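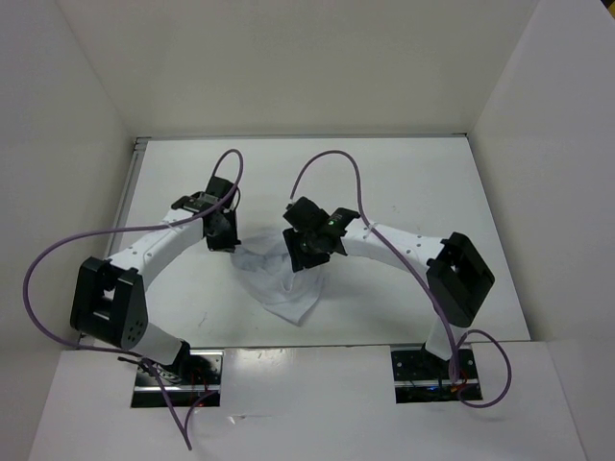 A cable service loop is a length of slack left in an electrical cable where it crosses a moving joint or enters a housing. It lets the connected parts turn or slide without pulling on the conductors or their terminations. Service loops are used in machine tools, hinged panels, medical carts and stage lighting.

Sizing

The length of a loop depends on the travel of the joint and the minimum bend radius of the cable. A common shop rule sets the radius of a moving bend at no less than 6 times the outside diameter for light, fine-strand cable — stiffer types need more. For a joint with 400 mm of linear travel, the slack is measured at the far end of travel, with the cable still curved.

Types

An open loop hangs free between two clamps. It is cheap and easy to inspect, but it can snag. A guided loop runs in a jointed carrier or a spiral sleeve. Coiled cords store slack in a helix and suit short, frequent motion.

Failure

Most faults occur next to a clamp, where bending is concentrated. Strands break one at a time, and the fault is often intermittent at first. Jacket cracking is more common in cold rooms.

See also

Cable carrier
Strain relief
Bend radius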